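Plattformen und Öffentlichkeit
Handout zur Sitzung im Februar: Transparenzberichte lesen

Grundlage der Sitzung ist der Bericht der Plattform Grernar, 218 Seiten mit Anhang. Lesen Sie bitte mindestens das Kapitel zu Löschungen und das zu Einsprüchen. Das Vorwort können Sie überspringen, dort steht nichts Prüfbares.

1. Was ein Bericht zählt

Grernar meldet »bearbeitete Fälle«. Ein Fall kann ein einzelner Kommentar sein, ein Konto oder ein ganzer Gesprächsverlauf, den drei Leute gemeldet haben. Die Definition steht in einer Fußnote im Anhang und wurde gegenüber dem Vorjahr geändert, ohne dass die alten Zahlen neu berechnet worden wären. Der Vergleich der beiden Jahre im Hauptteil ist damit wertlos. Gedruckt wurde er trotzdem, sogar mit Säulendiagramm.

Achten Sie auch auf das Verb. »Bearbeitet« heißt erst einmal, dass ein Fall geschlossen wurde. Ob ein Mensch ihn gelesen hat, bleibt offen.
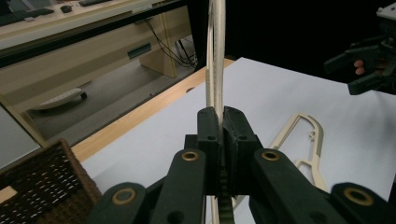

Was sagt eine hohe Zahl gelöschter Beiträge über die Sicherheit einer Plattform aus?

Für sich genommen sehr wenig. Sie kann steigen, weil mehr Verstöße vorkommen, weil strenger gesucht wird oder weil der Filter mehr Harmloses erfasst. Man bräuchte dazu eine Stichprobe der Beiträge, die stehen geblieben sind.

2. Automatische Erkennung

Grernar setzt die Software Trusance ein. Sie vergibt jedem Beitrag einen Wert zwischen 0 und 100, ab einem bestimmten Schwellenwert wird gelöscht. Wo dieser liegt, verrät der Bericht nicht, angeblich um Umgehung zu erschweren. Das Argument ist nicht völlig aus der Luft gegriffen, aber es ist bequem: Es schützt den Betreiber vor jeder Nachfrage, warum die Schwelle vor einer Wahl anders liegen sollte als danach.

Die angegebene »Genauigkeit« stammt vom Hersteller. Gemessen wurde an englischen Texten. Grernar ist nach eigenen Angaben in 33 Sprachen verfügbar, und für die übrigen findet sich kein einziger Testwert. Wer im Seminar schon einmal versucht hat, Ironie in einem Dialekt zu annotieren, wird der Software hier kaum Kredit geben.
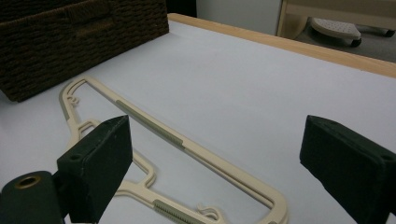 Warum veröffentlichen Plattformen Fehlerquoten so selten nach Sprachen getrennt?

Getrennte Quoten würden zeigen, für welche Sprachen kaum Personal und kaum Trainingsdaten vorhanden sind. Ein Durchschnitt über alle Sprachen verdeckt das, zumal die größte Sprache ihn fast allein bestimmt.

3. Einsprüche und ausgelagerte Prüfung

Einsprüche bearbeitet der Dienstleister Pludwood. Im Bericht kommt die Firma genau einmal vor, in einer Aufzählung von »Partnern«. Über Schulung, Arbeitszeit und Zielvorgaben erfährt man nichts. Der Bericht nennt eine mittlere Bearbeitungszeit von 20 Minuten. Gemeint ist die Zeit vom Eingang bis zur Entscheidung, Wartezeit eingeschlossen — wie lange jemand den Fall wirklich vor Augen hatte, lässt sich daraus nicht ableiten. 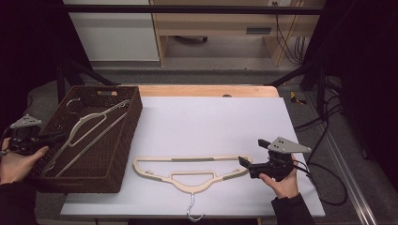
Korb mit zwei Kleiderbügeln, davor ein dritter auf der weißen Platte

Die niedrige Erfolgsquote der Einsprüche wertet Grernar als Beleg für gute Erstentscheidungen. Möglich wäre das. Ebenso gut kann die zweite Prüfung die erste einfach bestätigen, wenn dieselbe Software den Fall vorsortiert und den alten Wert gleich mitliefert. Beide Lesarten passen zu den Daten. Der Bericht erwähnt nur eine.

4. Interne Quellen

In der Diskussion um Grernar kursiert das sogenannte Ekpo-Papier, ein internes Memo unklarer Herkunft. Es widerspricht dem offiziellen Bericht an mehreren Stellen, vor allem bei den Kontosperren. Vorsicht auch hier. Ein Leck wird nicht dadurch wahr, dass der Betroffene es unangenehm findet. Uns liegt nur eine Abschrift vor, der Anfang fehlt, und wer gekürzt hat, ist unbekannt. Für die Hausarbeit gilt: zitierfähig ja, aber nur mit Angabe der Fundstelle und einem Satz zur Überlieferung.

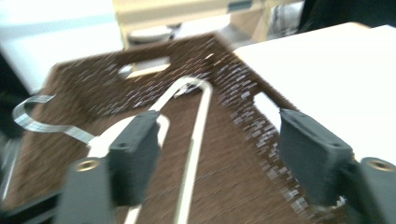
Oluwatosin Yusuf hielt in der letzten Sitzung dagegen, diese Strenge treffe die Falschen: Wer intern auf Missstände hinweise, könne selten ein vollständiges Dokument herausgeben, während der Konzern seine Zahlen ohne jeden Nachweis drucken dürfe. Man müsse dann wenigstens beide Texte gleich misstrauisch behandeln.

Dem Einwand folge ich zur Hälfte. Gleiches Misstrauen, einverstanden. Beim Bericht gibt es allerdings einen Absender, den man auf eine Aussage festlegen kann, beim Memo bisher keinen.

Zur nächsten Sitzung

Suchen Sie im Bericht eine Prozentangabe heraus und notieren Sie, worauf sie sich bezieht. Fehlt die Bezugsgröße, schreiben Sie das hin und raten Sie nicht. Eine halbe Seite genügt, Abgabe im Kursordner bis 18 Uhr am Vortag.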